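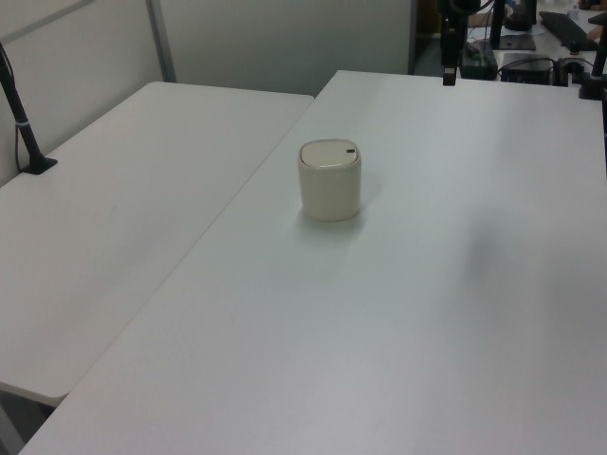 bench 2 as of this morning, cream tub with the lid on is the test piece

benchrat_70
6 May 2026
Right, need opinions before I put numbers in. We've got 2275 left for the year and it has to be spent by July or it goes back in the pot. Want a second arm for tubs like that one. Pick up, put down, eventually lids. Two on the list:

Brundeck, small arm, 2000 with the basic gripper
Pangate, refurbished, cheaper, but the gripper is another 600 on top

Table is the white one on the right. Poles clamp to the edge so no drilling. Leaning Brundeck. Talk me out of it?

surna_user
What's the reach on the Brundeck? That's a big table for one little tub. If you clamp at the back edge you might not get to the front half at all. Measure first.

benchrat_70
Don't need the front half tbh. Tubs come in from the back.

mossop
2000 out of 2275 leaves you nothing for cables, a spare set of fingers, or the clamp. Did the quote have delivery in it? Ours didn't and we got stung.

benchrat_70
Er. Will check

kettle_on
Disagree with everyone, get the Pangate. Refurb is fine. And the 600 gripper opens wider, the basic Brundeck one is rubbish on anything round. We had it slipping off smooth pots all day long

surna_user
Slipping is the finger pads, not the gripper. Wiegand do soft pads, cheap as chips. We swapped ours and no bother after.

kettle_on
Pads helped a bit. Didnt fix it. Lids were still hopeless, you need grip on the body AND something turning the top

mossop
Is it even a screw lid? All I can see is a seam round the top and a dark oval mark near the back of it. If that's a button or a tab you want a poker, not a twister. Changes what you buy.

benchrat_70
Fair point, should have said. Mix of both across the range. Lids are phase two anyway, no money for it this year

kettle_on
Then you're buying twice. Just saying

surna_user
Or ask for a loan unit. Surna lent us one for a fortnight, worth an email.

benchrat_70
Delivery is NOT in the Brundeck quote. Have asked for a new one with it in, plus Wiegand pads. If it goes over 2275 I'll look at the Pangate agian. Emailing Surna too

mossop
Get the warranty on the refurb in writing if you go that way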